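2019-02-15

Entry for the walking section, Brendstead Outdoor Society.

The forecast issued on the previous evening gave a dry morning with light wind from the west, and the decision was taken to proceed with the winter route to Zarnota ridge. The party assembled at the lower parking area at first light. Borghild Hovland led, and Rafia Mughal carried the radio and the first aid kit.

The snow on the lower path was firm and required no special equipment. Above the tree line the surface became uneven, and the party put on traction devices at the second marker post. Progress from that point was slow. The stream crossing at Ansari was frozen at both banks but open in the middle, so the party used the footbridge, which added 49 minutes to the planned time. The handrail on the north side of the bridge is loose and has been reported to the county.

Cloud came in earlier than the forecast had suggested. At the shoulder, with visibility down to some 100 yards, Ms. Hovland ordered a halt. After a short discussion it was agreed to give up the summit and return by the Vekard trail. Members were disappointed, but no objection was raised.

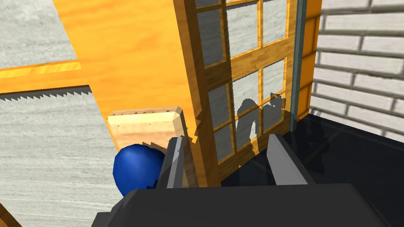 The descent passed without incident. One member reported a sore knee and was given a lighter pack for the last 4 miles. All members had signed out at the parking area by midafternoon.

The summit will be attempted again in August, when the upper path is normally clear. Members wishing to take part should give their names to Ms. Mughal. The rope borrowed from the equipment room has been returned, damp, and is to be hung up before it is put away.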